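Section 3: Setting up the Mirani 645 glue pot

Read this section before you plug in the pot for the first time. Section 2 covers unpacking and the parts list. If the thermostat knob or the drip ring is missing, stop and contact Clatach before going further.

3.1 Placing the pot

1. Choose a flat, level surface that can take heat. Do not use a tablecloth or a plastic cover under the pot.
2. Set the pot on its metal stand. All the feet should touch the surface. If the stand rocks, turn the rear foot until it sits firm.
3. Run the cord away from you and toward the outlet. The cord is 44 inches long. Do not use an extension cord.
4. Leave a clear space on every side of the stand. Paper, ribbon and dried stems should be kept on another table.

CAUTION: The rim and the outside wall get hot enough to burn skin. The handle stays cooler but should still be held with a glove when the pot is on.

3.2 Filling and heating

1. Check that the knob is at OFF, then plug in the cord.
2. Fill the pot with glue pellets up to the lower line. Pellets settle as they melt, and you can top up later.
3. Put the lid on and turn the knob to 3. The red light comes on.
4. Wait until the light goes out. A full melt from cold takes more than 44 minutes, longer in an unheated room.
5. Stir with a wooden stick. If you feel lumps, put the lid back and wait for the light to cycle once more.
6. Turn the knob down to 2 for working. Setting 3 is for melting only - glue held there for hours turns brown and loses its grip.

Note: Pellets from other makers may melt at a different setting. Try a small amount first.

3.3 Sorting your materials

Keep stems, heads and leaves within reach but away from the pot. Fabric petals can scorch on the rim. Paper ones can catch.

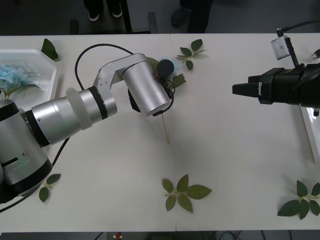 Artificial flowers and leaves
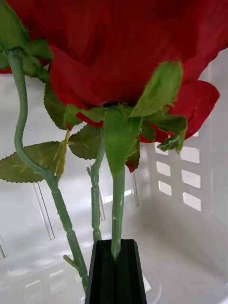
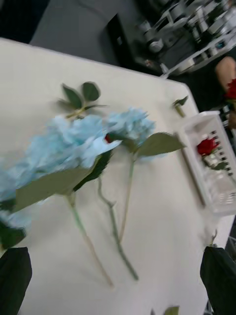 3.4 Dipping

1. Trim the end of the stem and wipe off any dust. Glue does not hold well on a dusty stem.
2. Dip the end straight down, no deeper than the width of your thumb.
3. Lift slowly and touch the end to the drip ring. Let the string of glue break by itself.
4. Push the stem into the foam and hold it still while you count slowly to ten.
5. Pull off any fine threads after the glue has cooled.

CAUTION: If hot glue gets on your skin, do not pull it off. Hold the area under cool running water and get medical help if the skin blisters.

3.5 Shutting down

1. Turn the knob to OFF and unplug the cord at the outlet.
2. Leave the lid on. Do not move the pot until the glue is solid.
3. Leftover glue can stay in the pot and be melted again. Replace it if it has darkened or smells burnt.

Never put the pot in water. Wipe the outside with a dry cloth.

3.6 Changes to this section

Revised April 1, 2025 by Nusrat Magsi. The working setting in 3.2 was changed from 3 to 2, and the drip ring step was added to 3.4. Diagrams for the older stand with fixed feet are in the Mastthorpe supplement. For spare lids and knobs, write to Dinesh Bhat, Clatach Parts, Jernatgate, and give the number stamped under the base.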